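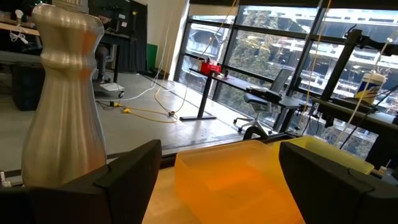 화병 모양의 물건과 주황빛 반투명 용기. 사진=편집국

오르코프시가 3월부터 오사르드 거리의 저녁 시간 차량 통행을 제한하는 시범사업을 시작한다. 대상은 오사르드 거리 남쪽 입구에서 스켈레티 광장까지 이어지는 구간이며, 통행 제한은 매주 금요일 오후 6시부터 밤 11시까지 적용된다. 시범 기간은 4개월이다.

시 교통과는 이 같은 내용을 담은 운영안을 시의회에 보고하고 구간별 안내문을 인근 주택과 점포에 배포하기 시작했다. 시의회는 별도의 표결 없이 보고를 받았으나, 시범 기간이 절반 지난 시점에 중간 결과를 다시 제출하라는 의견을 달았다.

오사르드 거리는 왕복 2차로로, 보도 폭이 좁은 데다 저녁이면 식당과 상점 앞에 대기 줄이 생겨 보행자가 차도로 내려서는 일이 잦았다. 광장에서 공연이나 장터가 열리는 날에는 남쪽 입구부터 차량이 밀려 버스가 제시간에 빠져나가지 못한다는 민원도 이어졌다. 시는 그동안 행사가 있을 때마다 경찰과 협의해 임시로 길을 막았지만, 통제 시간이 매번 달라 주민과 상인 모두 혼란을 겪었다는 지적을 받아 왔다.

이번 안은 통제 요일과 시간을 고정한 것이 특징이다. 행사가 있든 없든 금요일 저녁에는 같은 시간에 차단 시설이 설치되고 같은 시간에 철거된다. 비가 오는 날에도 그대로 운영하며, 강풍이나 폭설 특보가 내려진 경우에만 취소한다. 취소 여부는 당일 오후 2시까지 시 누리집과 구간 입구 전광판에 공지된다.

시가 운영안을 마련하면서 실시한 의견 조사에는 3,146명이 참여했다. 조사는 온라인과 주민센터 방문 접수로 나눠 진행됐다. 보고서에 따르면 응답자 과반이 금요일 저녁 통제에 찬성했고, 토요일까지 확대하자는 의견은 찬반이 비슷하게 갈렸다. 반대 의견에서는 주차 문제와 배달 차량 접근이 가장 많이 언급됐다. 밤늦은 시간의 소음을 걱정하는 답변도 적지 않았다.

주차와 관련해 시는 스켈레티 광장 북쪽의 공영주차장 가운데 80면을 통제 시간 동안 거주자에게 무료로 개방하기로 했다. 구간 안에 차고가 있는 가구는 주민센터에서 통행증을 발급받을 수 있다. 통행증이 있는 차량도 광장 쪽으로는 들어갈 수 없고, 남쪽 입구를 통해서만 서행으로 드나들어야 한다. 통제가 시작되기 전에 길가에 세워 둔 차량은 오후 5시 30분까지 옮겨야 하며, 이후에는 견인될 수 있다.

상점 납품은 오후 5시까지 마치는 것이 원칙이다. 시는 상인회의 요청을 받아들여 손수레로 짐을 옮길 수 있는 하역 구역을 남쪽 입구 옆 골목에 따로 두기로 했다. 음식 배달 오토바이는 구간 안에서 시동을 끄고 끌고 가야 한다. 자전거는 탈 수 있지만 보행자가 많은 시간에는 현장 요원이 내려서 걷도록 안내할 수 있다.
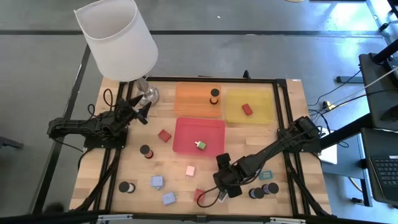 지역 | 교통·생활

버스 노선도 일부 바뀐다. 구간을 지나는 시내버스를 운영하는 에비하라 교통은 통제 시간에 한해 차량을 강변도로로 우회시키기로 시와 합의했다. 이에 따라 오사르드 거리의 정류장 가운데 중간 정류장은 금요일 저녁에 정차하지 않고, 승객은 남쪽 입구나 광장 뒤편에 설치되는 임시 정류장을 이용해야 한다. 첫 우회 차량은 오후 6시 이후 기점을 출발하는 차부터다.

우회 구간에서는 평소보다 운행 시간이 길어질 수 있다. 에비하라 교통은 배차 간격을 유지하기 위해 예비 차량을 투입할 계획이며, 정류장 안내기에는 우회 여부가 함께 표시된다. 환승 할인은 임시 정류장에서도 똑같이 적용된다. 휠체어 이용자와 보행이 불편한 승객을 위해서는 남쪽 입구와 광장 사이를 오가는 소형 전기차를 배치한다. 요금은 없고, 예약하지 않아도 탈 수 있다.

소방차와 구급차의 진입로는 항상 비워 둔다. 차단 시설은 사람이 손으로 밀어 열 수 있는 이동식으로 설치하며, 도로 가운데에는 탁자나 진열대를 놓을 수 없다. 점포 앞에 의자를 내놓으려는 업소는 미리 신고해야 하고, 건물 벽에서 정해진 폭을 넘길 수 없다. 시는 소방서와 함께 운영 첫 주 금요일에 앞서 진입 훈련을 한 차례 실시한다.

구간 안에서 열리는 공연에도 기준이 생긴다. 예상 관람객이 1,000명을 넘는 행사는 주최 측이 안전관리계획을 따로 제출해야 한다. 그보다 작은 거리 공연은 신고만으로 가능하며, 확성기 사용은 밤 9시 30분에 끝내야 한다. 광장에서 정기적으로 열리던 장터는 기존 일정을 유지한다. 다만 상인 차량의 진입 시간이 통제 시작 전으로 당겨져, 장터 운영진은 준비 시간을 앞당기는 방안을 참가자들에게 안내하고 있다.

상인들의 반응은 업종에 따라 엇갈렸다. 음식점과 카페 쪽에서는 손님이 길에 머무는 시간이 늘 것이라는 기대가 많았다. 반면 가구점과 철물점처럼 손님이 차를 가져와 물건을 실어 가는 가게들은 금요일 저녁 매출이 줄 수 있다고 우려했다. 상인회는 시범 기간에 회원 점포의 매출 변화를 자체적으로 모아 시에 전달하기로 했다.

구간 바깥 주민들의 걱정도 남아 있다. 주민 설명회에서는 우회 차량이 강변도로 대신 주택가 골목으로 몰릴 수 있다는 질문이 여러 차례 나왔다. 시는 골목 입구 두 곳에 통행량 측정기를 설치하고, 통행량이 크게 늘면 일방통행 지정을 검토하겠다고 답했다. 측정 결과는 매달 시 누리집에 올라온다. 학원 차량의 승하차 장소를 두고는 결론이 나지 않아, 교통과가 학원들과 협의한 뒤 다시 공지하기로 했다.

시는 보행자 통행량, 버스 지연 시간, 소음 민원 건수, 주변 도로의 차량 속도를 기준으로 사업을 평가한다. 평가 결과에 따라 통제를 계속할지, 요일을 늘릴지, 구간을 줄일지 정하게 된다. 보도를 넓히는 공사는 이번 사업에 포함되지 않았으며 관련 예산도 아직 편성되지 않았다.

통행증 신청은 주민센터 창구와 시 누리집에서 받는다. 신청할 때는 차량 등록증과 거주 사실을 확인할 수 있는 서류가 필요하다. 세입자도 신청할 수 있고, 한 가구에서 차량을 여러 대 보유한 경우에는 차고에 실제로 들어가는 차량만 인정된다. 방문객용 통행증은 발급하지 않는다. 공사나 이사 때문에 통제 시간에 차량을 들여야 하는 경우에는 교통과에 사전 허가를 신청해야 한다.

버스 우회 노선도와 임시 정류장 위치는 각 정류장 게시판에서 확인할 수 있다. 시범사업에 대한 의견은 운영 기간 내내 교통과 전자우편과 주민센터 의견함으로 접수한다.

편집국 지역부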